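The tablecloth with daisies

Posted on 2026-09-11

In April I bought a tablecloth from a small shop in Sornau. It is light blue, with white daisies that have orange centers and thin green stems. I paid 70 for it and my wife said it was too much for a piece of cloth. She was maybe right, but the table stands in the bedroom, in front of the big white wardrobe, and before this cloth it looked like a table that was waiting for somebody to carry it away.

Now we use it every day, and this is the problem. A table that is used collects cups. I drink coffee when I write, tea when I do not write, and when I come home from Curnurcombe on the bus I usually have a paper cup in my hand. I put it down "for one minute" and it stays until the weekend.
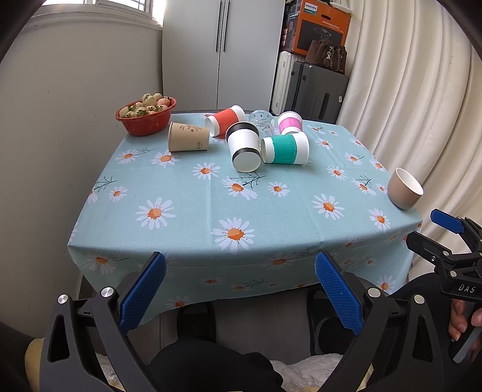

The table with its cups, and the red colander in the corner.

My friend Gonçalo Figueiredo has a strict rule for this. He says that a paper cup must go to the bin in the same hour when it becomes empty. I respect him, but I can't live so. I like the paper cups. They have different bands, one is teal, one is pink, and the brown one has Chinese characters on it. I keep them for seeds, for pencils, for screws, and one time for a very small cactus from Adom Osei, which did not survive with me.

So I made my own system, and I have followed it since summer. First I bring all the cups to one part of the table. Then I take away the ones that break — the glass with the pattern and the ceramic cup — and wash them by hand. The paper cups I look at one by one. If a cup is soft at the bottom, it goes out. If it is still strong, I put it inside another one and the whole tower goes on the kitchen shelf.

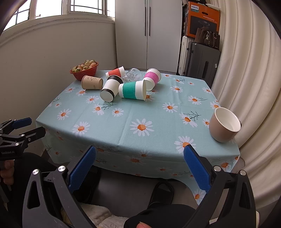 Paper cups toward the back, the ceramic one on the right side.

The red basket always stays in the back left corner. I tried to move it to the kitchen, but there we forget the fruit, and here we eat it.

The cloth itself I wash at low temperature and hang by the short side, so the daisies do not stretch. Last month I found a coffee ring near the edge and it needed two washes. Next I want to find a smaller cloth of the same kind for the shelf by the window. If somebody has seen this pattern in a shop, please write me in the comments.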